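Progress report: Trakus open day and the run-up to it
Prepared by Ffion Lewis for the Nirnura fund, July

The open day happened, it was packed, and we're still getting emails from people who want to come back! I'll start there and then cover the parts of the work plan that moved along with it.

We had room for 28 visitors and filled every place. They came through in 4 groups, with the first one in at 10 in the morning. We had families from Tisden, two classes from the high school, and a good number of people who work in home care, which pleased me most because they are the ones we wrote the proposal for. Huw Pritchard ran the floor, Antonina Boiko looked after the software, and Beca Lougher took the questions (so many questions).

You'll remember from the last report that we were torn between a tabletop demo and a full laundry demo. We went with laundry. It's harder, with soft things that never land the same way twice, and two hands that have to share the job of holding a basket and handling the clothes. But everyone who walked in knew the chore already, so we could skip the long introduction and get straight to the robot.

Laundry demo, at the washer:
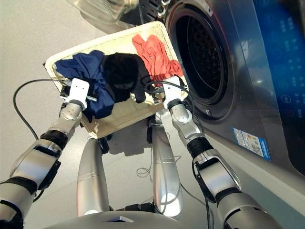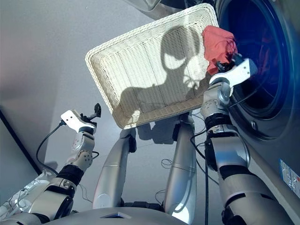
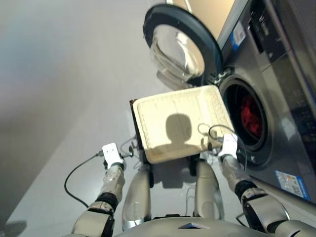
The care workers wanted to know about speed, and whether it could cope in a narrow utility room. Beca told them plainly that it is slow today and that our demo area is kinder than most homes. They stayed on for half an hour after their slot to talk about which chores wear them out, and we now have pages of notes that go straight into the second-phase task list. Bed linen came up again and again. We hadn't planned on bed linen at all, and I'd love to talk with you about adding it.

The students went for the arms. One asked Antonina how the robot decides how hard to squeeze, and she ended up sketching the whole control loop on the back of a sign-in sheet. Their teacher has asked for a copy.

Some things we'd change. The talk before the demo ran too long for the first group, and Huw trimmed it for the rest. We need a second screen so people at the back can follow. Parking was a mess.

On the rest of the plan: Panagiotis Theodorakopoulos has finished the write-up of the grasping tests, and Gape has agreed to let us use their workshop for 2 more months on the same terms. Spending is on track. The one item still open is the safety review, which is booked and will be in the next report.

We'd like to hold another open day in the fall, with evening slots for people who can't get away from work. Please come to that one!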